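Unit 5: Teaching by Demonstration
Part 2, Recording a Mug Task

Read this before the Saturday lab. It assumes you have done the safety sheet and that you can bring the arm up, home it and stop it without looking at your notes.

Two ways to give a demonstration

In hand guiding, you hold the arm and move it through the task while the controller keeps the joints light. The joint angles are logged as you go. You feel contact directly, so people learn it fast. The drawback is that your hands and sleeves are in the camera view, and a model trained on those images will see something at training time that is missing when the arm runs alone.

In remote control, you move an input device and the arm follows. The images stay clean. What you lose is touch. Most beginners close the gripper too early or press down too hard, and both errors get recorded along with everything else.

We use remote control for this unit. Hand guiding comes back in Unit 8, where the task is wiping and the contact force matters more than the picture.

The task

The object is a mug with a handle. The gripper starts back from it, comes forward over the table, lines up with the handle, closes, lifts and sets the mug down again. One demonstration is one full pass, from the start pose to the moment the fingers are open and clear.

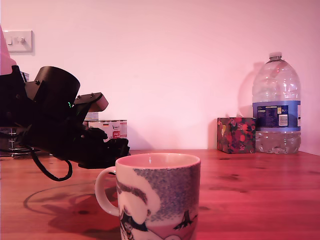 Pick your approach before you start recording and stay with it for the whole set. If half of your passes come in from above and half come in level with the table, a simple policy will tend to average them and end up on a path you never showed it. Qin, the policy we train first, has this problem badly. Fostier handles mixed approaches better but needs more data, and you will not have time to collect enough for it in one session.

Leave the background alone. Household items at the back of the table are fine, and we want some of them there, but they should stay where they are from the first pass to the last. Move the mug between passes, a little each time, and turn the handle through a small range. Changes in the thing being grasped are useful. Changes in the lighting halfway through a set are not, so leave the lamps as you find them.

Check the cable before each pass. A hanging loop needs enough slack for the wrist to turn and must not catch on the mug or on anything behind it. If it snags, stop, free it and throw the pass away.

Recording

Start the Zuston logger first, then the arm. Wait for both streams to show a steady rate. If one of them starts late, the images and the joint readings will be out of step, and the error is hard to find afterward.

Hold still for 2 seconds at the start pose. This gives the trimming script a clean point to cut from.

Move at an even speed. Slow is all right. Long pauses are a problem – the model learns to pause too, and it may never leave the pause once it gets there. If you need to think, finish the pass, mark it as bad and think afterward.
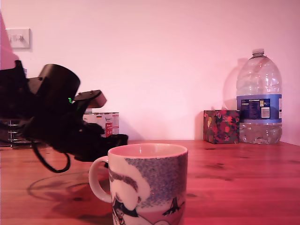
Figure 2. Gripper low over the table with the mug in the foreground. The handle faces the gripper.

Look at the camera view as well as the table. A mug that is easy to see from your chair may be partly outside the image. Some cropping is acceptable as long as the handle and rim stay visible through the approach. Shadows from the arm also fall on the table and move with it. Do not try to remove them, as they will be there when the policy runs.

How many passes

Each pair collects 82 passes. Take a break when your hands get tired, and swap operators at the halfway point. Write down where the swap happened. Two people rarely drive the same way, and the difference often shows up in the plots.

Keep failed passes in a separate folder and label them with one of these words: missed, slipped, snagged, operator. We will use them in the December review session.

What to hand in

The trimmed set, uploaded to your folder on Wonder
The folder of failed passes, with labels
One page on your approach direction, how you varied the mug, and anything that went wrong with the logger

Pages longer than one side will be returned unread.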